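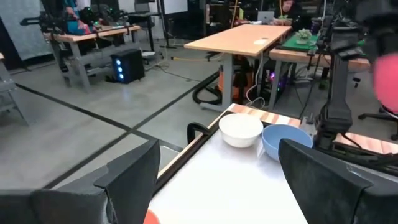

Pre-race bike check, with my comments
8 Mar 2023

Right, first proper meeting of the season is nearly here and I've been through the bike with the list we use at Guerreiro. It's the same list as February's practice day, only I've added my notes so Natália Antunes can read them before she signs me off for the line. If you ride a 250 or a 450 most of it will suit you too, so help yourself.

1. Throttle and kill switch
Throttle snaps shut from wide open with the bars turned full left, full right and straight ahead. OK.
Kill switch cuts the engine first press. OK. It was sticky after the last muddy one, so I had it apart and cleaned the contacts — much nicer now.

2. Front brake
Lever firm, no sponginess, pads have plenty left. OK.
The hose had been rubbing on the fork guard (my fault, I routed it in a hurry). New clip fitted. Look at it again after first practice.

3. Rear brake
Pedal height fine, disc straight. Pads are getting thin. PASS WITH COMMENT. I've got a new set in the toolbox and they're going in before the heats, whatever Abílio says about them lasting another weekend. He said that about the last lot!

4. Wheels and spokes
Front: all tight.
Rear: 4 loose ones, all near the rim lock, nipped up and checked again after a few laps of the field. OK.
Spin both wheels off the ground and listen as well as look. I heard a tick from the rear bearing last year and ignored it, and that cost me a whole final.

5. Chain and sprockets
Slack OK, split link clip facing the right way, guide not chewed through. Rear sprocket bolts: 2 had backed off a touch, so they've come out, been cleaned and gone back in with threadlock. Paint marks on all of them now so you can see at a glance if they move.

6. Bars, grips and levers
Bars straight, clamps tight, bar pad on. Grips glued and wired. Left grip is a bit torn at the end but the bar end underneath is covered. OK.
Levers should turn on the bar if you give them a good shove. Mine were done up far too tight — sorted.

7. Suspension
No leaks from either fork seal. Shock linkage greased. I've gone 2 clicks stiffer on the front for the whoops at Prullitz, where they build them tall and they get nasty by the evening.

8. Fuel and noise
Tank cap seals, breather pipe clear, no smell of petrol round the tap. Silencer repacked and the rivets are all there. OK.

9. Helmet
Ulletti, bought last season, no drops, no cracks, strap and rings fine. OK. Lining washed, at last.

10. Boots, body armour and neck brace
Left boot has a buckle missing. FAIL until fixed. I've ordered the spare from Killosero and it should be here well before we load the van. If it isn't I'll wear the old pair, which pinch but do up properly.
Chest protector and brace fine.

11. Goggles and number boards
Fresh lens, tear-offs fitted, spare pair in the bag. Number 76 on all the boards and readable from the side. The front one is peeling at a corner, so I've stuck it down with clear tape for now.

Still to do
Rear pads.
Boot buckle.
Check brake hose clip after practice.
Tyre pressures on the morning, not the night before.

Checked by me, second look by Abílio Caldeira. Natália, could you have a wiggle of the rear wheel yourself when you get a minute? I'm happy with it but I'd like another pair of hands on that bearing.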